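Buying a robot: how do grown-ups decide?

A robot arm costs a lot more than a bike or a games console. Before a school, a lab or a factory buys one, somebody has to make a plan and work out a budget. A budget is a list of what you need and what you can spend.

Start with the job

Wahyudi Khoo plans equipment for a workshop called Tonach. The first thing he writes down is the job, in one sentence. "Pick up kitchen things and pass them along" is a job. "Do clever stuff" is too vague to buy anything for.

One arm or two?

Some jobs need one arm. You can move a cup with one hand. Other things are easier with two hands, such as holding something long and keeping it level. Two arms cost more, take up more room and need more looking after, so Tonach tried its jobs on paper first. Out of 94 jobs on the list, most could be done with one arm. The ones that mattered most needed two.

Don't forget the extras

The arm is only part of the price. You also have to pay for:

Grippers. These are the robot's hands. They wear out, so it helps to have spares.

Cameras. A small one on each wrist gives a close view of what the gripper is doing.

A strong frame and a table. If the table wobbles, the robot misses.

Things to practise on. Toys are cheap and light. At Tonach, two arms can hold a red plastic toy knife between them, one gripper at each end, above a table set out with a bowl, a cup and a tray.
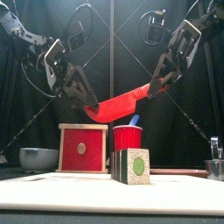 Time and training

People need time to learn the machine. Catalina Garrido put 115 hours of training into the plan, and that had to be paid for too. She also left some money over for repairs.

Try it yourself

Choose a job at home, like laying the table. Would your robot need one arm or two? Write down everything else you would have to buy.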